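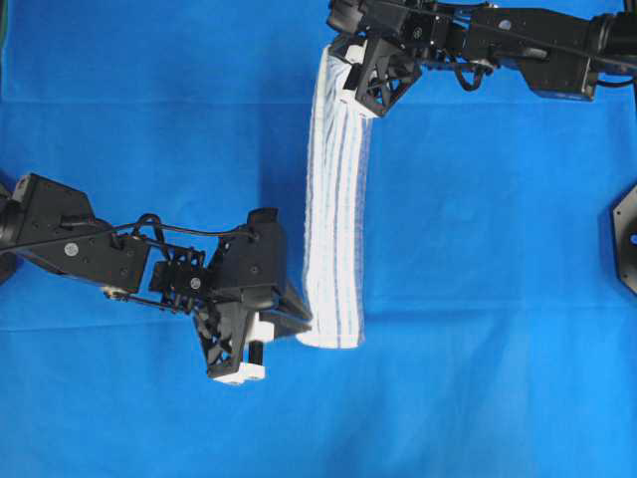

Towel task, two-arm cell at Linberg. One arm holds the striped towel at the top while the other reaches toward the lower end.

Warnano Project: Progress Report, November
Work package 2, collection of folding demonstrations

Status

Collection at Linberg passed 1,000 accepted demonstrations this month. The target for the work package is 2,000, and at the present pace we expect to reach it before the close of the funding period. No change to the budget is requested.

All demonstrations so far are teleoperated. An operator drives both arms, and we record the joint positions, the gripper openings and the camera streams. Each recording is reviewed by a second person before it counts toward the total. The figure above includes only recordings that passed.

Towel task

Most of the month went to towels. The hard part is the second grasp. With the towel hanging from one gripper, the other has to close on the lower end without pushing it away, and a hanging towel turns and swings more than we had planned for. Operators now pause before moving in for the second corner. This makes each recording a little longer but has cut the number of missed grasps.

We rejected 62 recordings. The most common causes were a dropped towel, a grasp that took in two layers when the task called for one, and a camera stream that stopped before the end. The stream fault was traced to a loose connector and fixed. Recordings with a missed grasp followed by a successful retry are kept and tagged -- the Tisitz group asked for these, as they want the policy to see recoveries.

Training

Tisitz trained a first policy on the early part of the set. It picks up a towel from the work surface reliably but often stalls before the second grasp. Their view is that the starting positions in the early recordings were too similar. We have written a new start procedure in which the towel is dropped onto the surface from above instead of being laid out by hand.

Delays

The replacement gripper fingers from Babić arrived late, and the cell ran on the old set for the first half of the month. One Saturday session was added to make up the time.

Next period

-- Collect 200 demonstrations with the new start procedure and send them to Tisitz as a separate batch
-- Begin the shirt task, short sleeves only
-- Recalibrate both arms before the shirt task starts
-- Deliver the draft data format note, carried over from last period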